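How does mud turn into a bowl?

Have you ever squished wet clay between your fingers? It's cold and slippery and brilliant fun. Leave it on a windowsill and it goes hard, but drop it in a bucket of water and it slumps back into mud. So how come your cereal bowl doesn't melt when you pour the milk in?

The answer is fire, and lots of it!

Where clay comes from
Clay starts out as rock. Rain, ice and rivers wear the rock down for thousands and thousands of years until the bits are far too small to see. Each bit is a tiny flat plate, and when there's water in between, the plates slide over each other. That's why you can push clay into nearly any shape you like, and it stays there (until your little brother sits on it).

Into the kiln
A kiln is an oven for pots, and it gets MUCH hotter than the one in your kitchen. Water boils at 100 degrees Celsius. At Vosedcombe Pottery, the potter Wenjie Liao heats her first firing to 1,091 degrees! Long before it gets that hot, water locked up deep inside the clay is driven out as steam, and the clay changes for good. It can never be mud again. Now we call it ceramic.

Wenjie heats the kiln slowly. If damp clay warms up too fast, the steam has no time to escape and BANG, the pot bursts.

A coat of glass
Fired clay can still be a bit thirsty, and soup might soak in. So potters dip their pots in glaze, a runny mix of water and powdered minerals. It looks like dull, chalky paint. Back in the kiln it melts, spreads out and cools into a very thin layer of glass. Glass is smooth, so it bounces light straight back at you, and you get a bright little glint like the one inside this pale bowl.

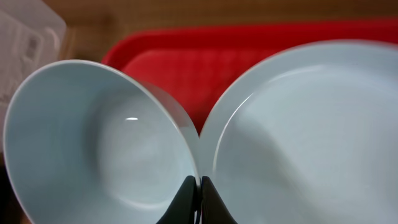

Try it yourself
Roll a ball of air-drying clay about as big as a plum. Push your thumb into the middle, then pinch and turn, pinch and turn, until the sides are even. You've made a pinch pot! Let it dry for 3 days before you paint it. Keep it for beads or buttons, though, as it hasn't been fired and soup would turn it soggy.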